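4.3 Shelf clearing task (simulation)

The Jiton household pack includes a shelf clearing task for judging whether a two-arm set-up is ready for cupboard work in a real kitchen. Groceries stand on several levels of an open shelving unit and are to be moved into a carton. Run the task in the simulator before connecting any hardware.

Loading the task

1. Open the Clesel task browser and select Household, then Shelf.
2. Set the trial count to 1,000. Lower counts are accepted but are not written to the report.
3. Check that both arms are listed as Ready.

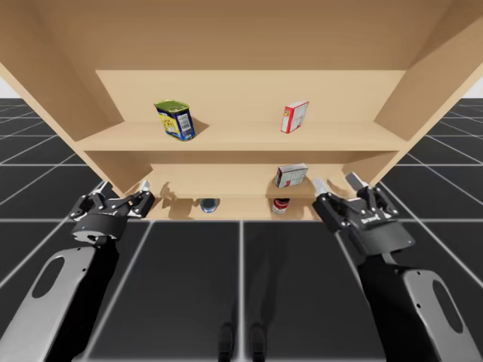 4. Set the approach timeout to 45 seconds per item.
5. Press Start. The arms do not move until the item list has loaded.

Note: Tins and cans need a wider jaw setting than small boxes. Do not copy grip values from one item type to the other.

Picking from the shelf

6. Select the wrist view or the side view to follow the approach.
7. Watch the clearance between the gripper and the board above. If contact is reported, raise the shelf margin by 2 steps and repeat the trial.

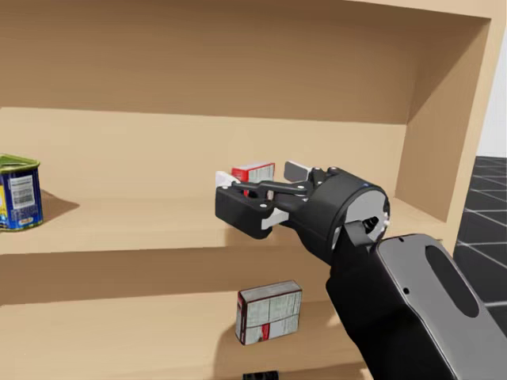 Fig. 4-2. Gripper at a small upright box, middle shelf.

Caution: A grasp counted as good in simulation may still fail on a real shelf. Heloísa Rocha's bench notes for the Andel release list 1,367 failed picks, most of them on boxes standing close to a side panel. Supervise all hardware trials.

Placing in the carton

8. Move the gripper to the carton and check the view along the jaws.
9. Confirm that the jaw status reads Open before starting the next pick.
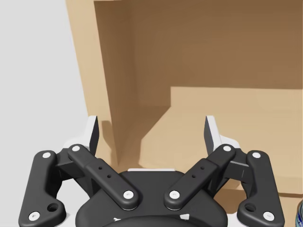 Fig. 4-3. Wrist view towards the carton, jaws open.

10. Save the report. For the Meireles controller, export it again in the older format.

Unattended home use is not supported in this release.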